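Javurham Members' Letter
2018-05-29

THE LOCKER ROOM IS OPEN AGAIN (and it's green!)

If you have walked past the changing area lately you already know, because it is very hard to miss. The lockers are done. They're painted, the doors shut, the keys are labeled, and as of this week you can have one. I've been waiting to write this item since October and I'm going to enjoy every line of it.

For newer members: the old lockers came with the building, and they were the color of weak tea. A good number had doors that only closed if you lifted them with your knee. I kept my shoes in one for three years and never once got them out without a bang. Mpho Hendricks used to hang his coat on the outside of his because the inside had a smell, and we all had theories about the smell, and I'm sorry to report that we never did find the source. It went away when the old shelf liners did, so let's leave it there.

Busisiwe Du Plessis got us started. She came back from a visit to her sister's swimming club at Kiani with a paint card in her bag and put it on the noticeboard with a pencil on a string. People could mark the color they liked. There were a lot of marks for gray, a fair few for blue, and then a great landslide for green in the last two days, which may or may not have had something to do with the pottery class all signing in together. Green it was!

I had my doubts, I'll admit. A green that looks fresh on a card the size of a matchbox can look like a hospital corridor once you've got a whole wall of it. But a big run of lockers in one color does something lovely to a room. It calms everything down. The floor tiles, which I'd always thought of as a bit dull and beige, suddenly look creamy and warm next to it, and you notice how shiny they are now that they've had a proper scrub. We haven't replaced a single tile, by the way. Three of you have asked me what the new floor cost. It cost one long evening, two mops and a bucket of something lemony that Reshma Potgieter swears by.

Reshma also did the grout. With a brush! On her knees, with the radio on, row after row after row. Please look down next time you're in and admire it, and then please wipe your feet.

The paint went on over two weekends. Henk Van Hecke did most of the sanding and would like it known that there's more door on a locker than you'd think: front, back, four edges, and the little bit behind the hinge that you only find after you've put everything away. We took the doors off in batches and leaned them along the hall, so that for a while the whole place looked like a shop that sold nothing but doors. Then a primer, then two coats with a day between them. It came up with a soft shine that wipes clean with a damp cloth. I tested that with jam (accidentally) and can confirm.

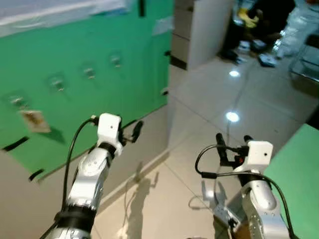

Do I have to bring my own padlock for the new lockers?

The lockers all have built-in locks, and your key comes with the locker when you sign up at the front desk. If you've been using a padlock from home on one of the old doors, it should be in the box behind the desk with everyone else's, so come and claim it before they all get muddled.

While I'm on keys: every locker has two, one for you and one that stays in the key cabinet in the office. If you lose yours, a new one is 10 dollars and takes a few days to come from Henby, the hardware place that cut the first batch for us. They were terrific about it, and they re-cut four that stuck without any fuss. A spot of dry graphite helps if your lock feels stiff. Please don't use cooking oil. Somebody did that on the old ones and I think that's half of what was wrong with them.

Renting one for the year is 20 dollars, the same as before, and day use is free, as it always has been. Take a key from the hook board, put your stuff in, and return the key when you leave. Day lockers need to be empty by closing time. Anything left overnight goes on the lost property shelf, where it will keep company with a remarkable number of single gloves.

A few things I've learned about using a locker well, now that I've become the sort of person who has views on it:

Put the heavy thing at the bottom. I know it sounds obvious. But I spent years with my boots on the shelf and my towel underneath them, and the towel always came out with grit in it.

Hang a small cloth bag on the inside hook for the bits that wander off, like hair ties, earplugs, and the spare key to your bike. Reshma sews these from old pillowcases and has a stack of them at the desk. Take one, drop something in the tea jar.

If your gear is damp, leave it in the drying room first. We have fans in there now and they're wonderful. A wet towel in a closed metal box is where smells come from, and I refuse to go through the shelf liner business a second time.

And line the base with something you can lift out. I use a rubber boot tray that I cut down with kitchen scissors. Mandla Ngcobo uses a folded bath mat, which he says is softer on his camera bag. Cork works too, if you have an old noticeboard you've given up on.

Mandla is also the man to thank for the numbers. He cut the stencil himself and did every door by hand on the sheet of cardboard first, to get the spacing right, before he'd let a brush anywhere near the real thing. They're on little tags that hang with the keys as well, so a key and its door match. The old system started at 200 for reasons that are lost to time, and we had one key marked 744 that didn't open anything in the building. I've kept that one. It's on my key ring and I'm fond of it.

What did it all come to? Less than we feared. We'd priced new lockers from Imudine before deciding to paint, and they were very handsome, but they would have eaten the whole year's repair money and left us nothing for the roof over the bike shed. Paint, primer, sandpaper, rollers, and hinges for the worst of the doors came in well below the budget, and there's enough left in the tins for touch-ups. The leftover tins are in the cleaning cupboard, top shelf, with the color name written on the lid in marker. If you chip your door, please tell the desk and we'll dab it. No one will be cross. A chip that gets painted the same week stays a chip, and one that gets left turns into a rust spot.

Please go easy on stickers, too. I know some of you had beautiful collections on the old doors (the surfing penguin is much missed) and I felt a real pang when Henk got the scraper out. Inside the door is fine, stick whatever you like in there. Magnets are fine anywhere. On the outside we'd love to keep it plain for a while and enjoy it.

There's still a bench to come. Busisiwe has found a long one from a school that's closing, solid and a bit scuffed, and it needs two people and a van to fetch it. If you have a van, or know someone with one who likes cake, catch her after the Thursday-evening class has moved to its summer slot, or leave a note in her pigeonhole. We'd also like a mirror at a height that suits people under five feet, at long last. I'm told a plain one will do. I'm holding out for one with a shelf.

If you already had a locker, yours is being held for you and you only need to come in and pick up the new key. If you were on the waiting list, the desk will call you in order. Over 20 of you were on it when we closed the old room, and it looks as though everyone will get one. If you had a top one before and would rather bend than stretch, say so when you collect your key and we'll try to swap you with someone tall.

Thank you to everyone who sanded, carried, scrubbed, rolled, or brought sandwiches. Go and have a look! And if you find a size eight running shoe, left foot, blue laces, it belongs to Mpho and he'd be very glad to have it back.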